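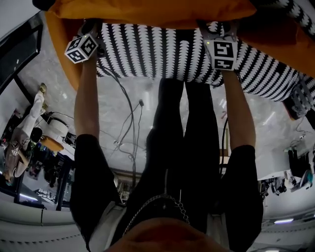

Moving the couch, or, why I'm tired

27 Mar 2026

Quick one tonight, dinner's in the oven and I have 15 minutes. Maybe less.

So we did it. Bought a couch. After January's big plan to "just look." Ha. The old one had that dip on the left side, the one you roll into and then can't get out of without a hand up. Eleven years in this apartment with that dip. I will not miss it.

Went to Muler first. Nice people, but everything was gray. Gray, light gray, a gray they called oat. Then Restside, where the one I liked was 3,000 dollars and that was without the ottoman. No. Sat on it for a good long while anyway.

Ended up with a secondhand one from a lady out past Grirkalville, 372 dollars and she threw in the legs. (They come off. More on that.) Slow drive back with it strapped down, hazards on for the last bit. A guy honked. Fine.

The stairs

Four flights. I measured the couch, I measured the front door, I measured our door. Did not measure the turn on the second landing. You can see where this is going. We stood there with it wedged against the railing and the downstairs neighbor trying to get by with groceries. Legs off. Still no. Tipped it up on end, back facing the wall, and then it went, with a scrape I'm pretending I didn't hear. Paint's easy to fix.

If you're doing this: measure the landing. Corner to corner, and up to the ceiling too. Take the legs off BEFORE you start, put the bolts in a sandwich bag and tape the bag to the underside. I put mine in my coat pocket and then washed the coat.

New bolts

The hardware place on the corner had nothing that fit. Matlala did, the big one by the highway, back wall, sold in packs of 4. Took one leg with me to check the thread wich I reccommend. Felt silly carrying it around the store but got it right first try.

Still to do

Rug is too small now. Lamp is on the wrong side and the cord won't reach. The old couch is in the hall under a sheet waiting for bulk pickup and I've already had a note about it. A polite note, but a note.

Anyway it's comfortable. Fell asleep on it last night with my shoes on. Oven's beeping, more when the rug's sorted.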